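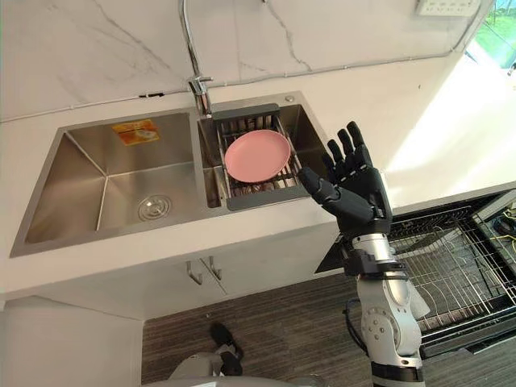
3. Cleaning and care of the sink

3.1 Before the first use

1. Rinse both basins with warm water and a little washing-up liquid.
2. Dry the steel with a soft cloth. Please do not leave it to dry alone, the water marks are difficult to remove later.
3. Wait 48 hours after the sealing of the edge before you let water stand on the worktop side. The Sekden sealant needs this time to become hard.

Note: Labels on the steel can be taken off with warm water. If glue remains, use cooking oil on a cloth and wash again.

3.2 Every day

1. Remove food pieces from the strainer and put them in the bin.
2. Wipe the basins in the direction of the brushing, never in circles.
3. Lift the rack out and rinse under it. Small cutlery likes to stay there.

CAUTION: Do not use steel wool. It leaves small iron parts which will rust, and the rust can look as if it comes from the sink.

CAUTION: Bleach and silver cleaner must not touch the steel for longer than 3 minutes. Rinse with plenty of water.

3.3 Every 14 days

1. Mix one part white vinegar with two parts water.
2. Put the mixture on the limescale with a sponge and wait a short time.
3. Rinse and dry.
4. Unscrew the strainer by hand, clean the rubber ring and put it back with the flat side down. If the ring is cracked, order a new one from Wakumach (spare part 51).

Note: In areas with hard water it is better to do this each week.

3.4 If the water runs away slowly

Place a bucket under the trap and open the two plastic nuts by hand. Clean the trap, check the seals and close the nuts again without tools. Let the water run and feel with a dry finger if the joints are tight.

Text revised 24 December 2020.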